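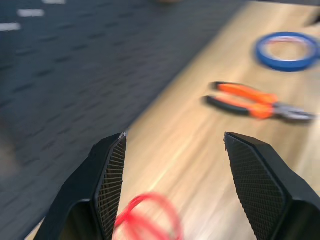 Figure 1. Two fingers in the open position, with textured pads on the inner faces.

Projects > Student Work > Surface Design > Nelis Stair Hall

Search reports Enter keyword Go

Repeat Length and Waste in a Hand-Printed Wallpaper for the Nelis Stair Hall
June
By Paraschiva Hodoroagă

1. Scope

The report covers the choice of repeat length for a block-printed paper in the stair hall of the Nelis house. The old paper had been stripped before the project began, and no fragment large enough to show a full repeat was kept. The pattern is therefore a new drawing, a leaf and ribbon stripe in two colors on a tinted ground. Color matching was handled by Abelardo Herrera and is reported separately.

2. Method

The hall was divided into 14 drops. Each drop was measured from the underside of the cornice to the top of the baseboard, or to the stair string where the wall follows the flight. The longest drop is 2,801 mm, at the foot of the stairs. The shortest full-width drop is 2,142 mm, on the upper landing. A trim allowance of 50 mm was added at each end.

Two repeats were drawn, one at 300 mm and one at 530 mm, both with a straight match. Cut length for each drop was taken as the measured length plus trim, rounded up to the next whole repeat.

3. Results

With trim, the longest drop needs 2,901 mm. At the 300 mm repeat this rounds up to 3,000 mm, a loss of 99 mm. At 530 mm it rounds up to 3,180 mm, a loss of 279 mm.

The landing drop needs 2,242 mm with trim. The short repeat gives a cut of 2,400 mm and a loss of 158 mm. The long repeat gives 2,650 mm and a loss of 408 mm.

The drops along the flight were cut to their longer edge. The triangular offcuts were too small to use again with either repeat and were left out of the comparison.

4. Printing

Samples were printed on Hindeo lining paper with a distemper ground brushed on the day before. The short block could be placed by one person. The long block needed two, and register at the ribbon edge drifted by up to 2 mm over a single length. Pin marks at the corners of the block reduced the drift but left small dots in the ground color. These were moved under the darkest leaf in the second version of the drawing.

Ground coats brushed on Friday and printed after the weekend took the color more evenly than those printed the next morning. Only three sheets were compared, so the difference needs further testing.

5. Selection

The 300 mm repeat was selected. Its weak point is a visible horizontal banding at the ribbon knot when seen from the lower hall. Shifting alternate knots sideways by 20 mm within the block made the banding less marked on the Escobar test panel. The final block drawing and the cutting table are in Appendix B.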